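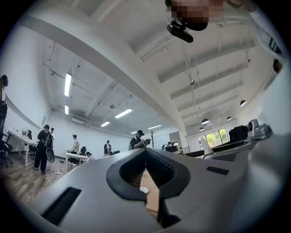

Prilen gripper, jaw side, with the sensor module on it. Pendant lamps and tube lights behind.

Tuesday, April 9, 2019
Cirkance shared workshop, Prilen build notes

Finally a whole afternoon on the grippers! I'd been putting off the pad swap since February and it was every bit as fiddly as I remembered. The old rubber peels off fine, the glue underneath does not, and I spent way too long scraping at it with a plastic card before I gave in and got the heat gun out (low setting, keep it moving, don't walk off to get coffee like I did last time). New pads are the softer Plodasine rubber. They take the curve of the jaw much better and I didn't have to clamp the ends overnight.

Spring tension next. I set both triggers to the same number of turns and they still felt different, so I went by hand feel and wrote the turns inside each housing lid in marker. If you open one up, please don't wipe that off. 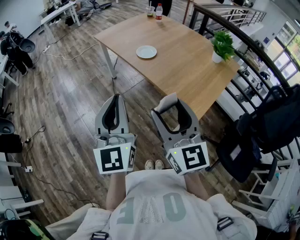 Left and right unit over the floor by the table, both with the green light on.

Tracking is where most of the day went. I've got two marker sizes on each housing, a big one on the rear face and a small one on the side, and the small ones are the trouble. Head on, no problem. Roll your wrist more than 36 degrees and the small marker starts dropping out, and then the pose hops over to wherever the software last liked it — you can see it in the log as a nice straight line followed by a spike. I turned the exposure down a bit, which helped, and reprinted the side markers on the matte Prasertsri paper, which I think helped more. I should have changed one thing at a time. I know.

Log from the long run: 1,714 poses saved, 21 thrown out by the filter. Almost all of the bad ones are from the same stretch, when I was reaching low over the near side of the table with the wrist turned in. So now I'm wondering about the mounting angle of the side panel. Tilting it back a little might fix that without touching the software at all, and it's only a wedge, so it's a quick print.
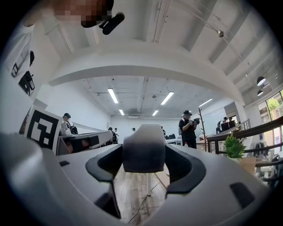

The wedge does mean longer screws, though, and I'm not sure we have any that length in the drawer. I'll look before I order. The other option is to glue the wedge on for a test and see if the numbers move, and I'm leaning that way, ugly or not.

Still to do:
Print the wedge, two copies, mirrored
Check the right trigger again once the new pads have settled in
Rerun the low reach with the old exposure setting and the new paper
Rename the log files (sorry, they're all called test)

Spare pads are in the bag with the leftover rubber sheet, top shelf. The glue is nearly out, so use the small tube first.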